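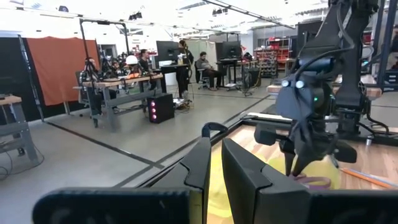 Drying Time of Cotton Cloth Under Three Indoor Conditions

Textile Science Project, Burkton
Submitted Oct 8, 2026

1. Background

Cotton takes up water both between its yarns and inside the fibers. Water between the yarns leaves first, at a nearly constant rate set by the air at the surface. The rate then falls as the remaining water moves out of the fibers. The project measured where this change occurs for a plain-weave cloth sold by Dretico.

2. Method

Samples were cut from one bolt, washed once without detergent and dried to constant mass. Each was soaked in 1,000 mL of tap water for 30 minutes, drained on a rack and weighed. Weighing was repeated every 30 minutes until two readings agreed. Three conditions were used: flat on a rack, hung from one edge, and hung in front of a fan. All runs took place in May in the Skornside building, with the windows closed.
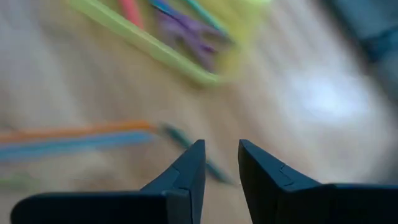 Figure 1. Close view with the two fingertips apart.

3. Results

The flat samples started at a mean wet mass of 711 g and ended at 453 g. Hung samples dried sooner than flat ones, and the fan shortened the first stage in every run. The second stage changed very little between conditions. The lower edge of the hung samples was still damp when the upper edge had reached constant mass by touch.

4. Sources of error

Room humidity was read from a wall gauge that had not been calibrated. The Alvarado balance drifted slightly between runs and was zeroed before each reading. Draining time was not controlled in the first run, which was left out of the means.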